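The Parer Report
Print this page
E-mail this to a friend

March 2020

The Office of Methods at the Parer Institute has been asked to set down, for the record, how the book trials came to be accepted. The Office does so in the manner required by the Institute's rules, which ask that a report be complete, that it be plain, and that it contain no feeling. The Office has met the first two conditions.

The question put to us by Briltari was a small one. When a robot is taught to pick up a flat object, is it better to show it 2000 good attempts, or 1000 good attempts and 1000 poor ones? Briltari paid for an answer and expected the first. So did we. The plan was approved in December and the work was given the short room at the end of the hall, with one table.

The method is easily stated. An operator guides the gripper to a book and either completes the lift or spoils it on purpose. Under the Friesen rule, a spoiled attempt must be spoiled in a way that an honest operator might have spoiled it. This rule caused more difficulty than any other part of the work. Our operators had been hired for their steady hands. They did not know how to fail naturally. Their errors were neat and all alike, and the first 778 of them had to be thrown out.

A memorandum was then sent to all operators, asking them to be less careful. It was returned with corrections to its spelling.

The matter was settled by the night operator, who had been with the Institute longer than the table had. The night operator proposed that no attempt be planned as good or bad. Each person would work at the end of a full shift, with the book set down at whatever angle it happened to fall, and the results would be sorted in the morning. The Office objected that tired staff could not be entered as an instrument. The night operator asked what we thought we had been using until then. The objection was withdrawn and does not appear in the minutes.
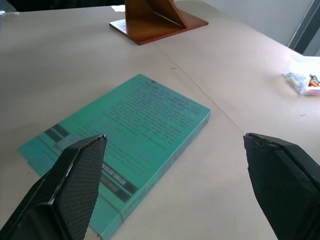

Trerneo wrote that it had read the draft with interest and could not approve it. A failure no one intended, the letter went on, could not be repeated, and a method that could not be repeated was only a story about some evenings. It asked that the mixed set be put aside until the Office could say, for each poor attempt, what had gone wrong.

The Office considered this letter for 2 weeks. It was a fair letter. We went back to the recordings and tried to do as it asked, writing one line for each failure. The fingers closed too early. The fingers closed on the cover and left the pages. The operator stopped. That last line came up often, and we could find no cause for it in the hand or the machine. In each case the gripper came down over the book and waited there, well placed, and did not close.

The night operator was called in and shown several of these. After watching them twice, the night operator said that a person sometimes wants to look at a thing before picking it up. The Office asked whether this should be marked as a good attempt or a poor one. The night operator did not know.

They were marked as poor, and the training went forward. The system taught on the mixed set did better than the other at every angle tested. It dropped fewer books. It recovered when a cover slid. Briltari was told, and was pleased, and asked for no further detail.

One result was left out of the summary and is given here for the sake of completeness. Now and then, on a book it could lift without trouble, the system comes down, opens its fingers, and holds still. The delay is short. It then makes the lift correctly. Trerneo has advised that the delay can be removed in an afternoon.

The Office has the request on its desk and has not yet signed it.

Print this page
E-mail this to a friend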